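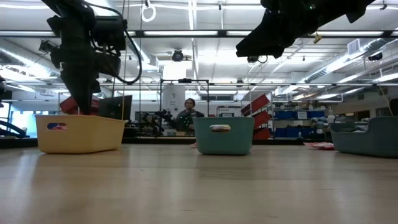 Sorting Class
At Plekholm, an engineering course teaches two arms to put things in baskets

The assignment sheet for the manipulation course at Plekholm Technical College fits on one side of paper. Pick up soft goods. Put them in the right basket. Do it 60 times and log each attempt.

Students work in teams of three, and a team keeps the same pair of arms for the whole term. The control software, Sulteo, was written by an earlier class and is maintained by whoever is enrolled. It is stable on good days. The planner, Luvus, is newer and more fragile – a change to one grip setting in August cost the course most of a week.

Candy and snack bags are the standard test item. A sealed bag is light, shiny and full of air, and it changes shape when squeezed. Grip too hard and it slides out of the fingers. Grip too lightly and it turns on the way up. 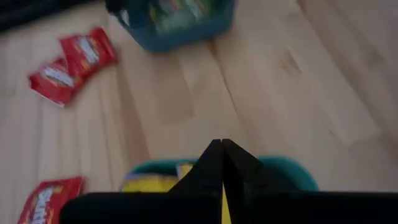 Red candy packets and teal containers, from the camera at the gripper.

The wrist cameras supply most of the data. Students label the images by hand, and the shared set now holds over 2,000. Blurred images stay in. An earlier class removed them and ended up with a model that did well only when the arm was standing still.

Grading follows the log. A bag in the wrong basket counts as a miss, and so does a bag that has to be nudged by a student. Teams write up every miss in a paragraph, with the joint readings attached. The paragraphs carry more weight than the score.

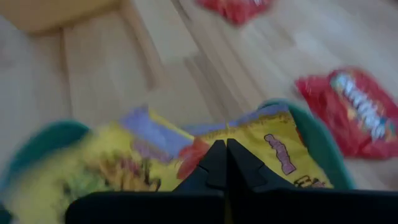

The Purba Round

The term ends with the Purba Round, an open session in which 8 teams run the same task on each other's settings. Teams hand over their files the evening before and may not touch them again. The next round is set for 2/27/19, and visitors are asked to stay behind the line marked at the door.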